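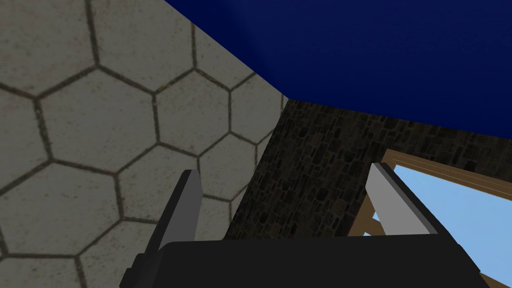
Filed under: Diary / Days Out

21 June 2026

Went to the Clolurard open day after all, since Solomiia had already put my name on the list. Parking was a field. Coffee was fine.

I had expected a robot. What we got first was a big screen and a simulated one, working in a made-up kitchen, with Taras Harasym talking over it. He said they run 300 practice tries in the simulator before anything gets near the real arm at Vurncombe. I asked how many of the 300 come out right and he said it depends what you mean by right. I wrote that down in the car.

The view is from the gripper itself, so you watch everything past two gray fingers, and the whole room tilts. Danylo said it made him seasick. The job today was a potato.
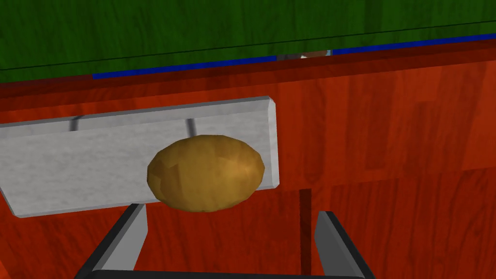 The potato, the white board, and the two fingers.

I have nothing against potatoes. But I peeled 4 pounds of them last night with the radio on, and I'd like to see the screen version of finding the bad one at the bottom of the bag. The potato up there had flat little sides to it, like something cut out with a butter knife. Real ones have dirt and eyes. When I said so, Taras told me the software "doesn't mind" - I think he meant it as good news.

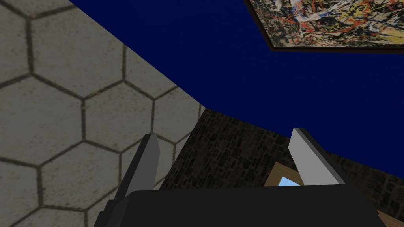 Somebody took trouble over the decorating, I'll give them that. Six-sided tiles, a stone wall with a window in it, even a splattery painting. Solomiia loved the painting. I kept wondering who was paid to hang art in a kitchen that isn't there, and whether the same hours could have gone into the fingers.

Asked when the real arm will be open to visitors. February, maybe. They said February last year too, according to the man behind me.

Solomiia wants to go back for it. I said I'd drive if she pays for gas. Home by 9, soup, feet up. Must call Miroslava about the fence.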